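Premgate duet bench, reviewed by Rhonda Robichaud
16 October 2023

My duet partner and I have used this bench since June, for weekly practice and 2 concerts. It seats two adults without elbows clashing, and each half winds up and down separately. The knobs are stiff at first – they ease after a few weeks.

The padding is firm. I still prefer a cushion for anything over an hour.
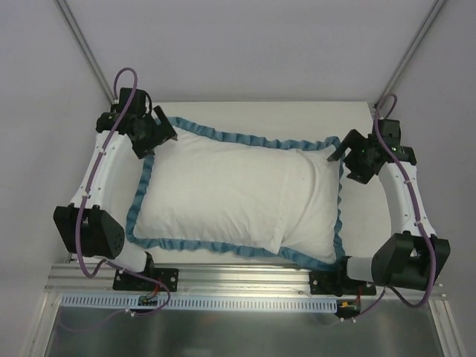

The old Gralletti was softer but creaked in slow movements. The Premgate stays quiet. Four stars.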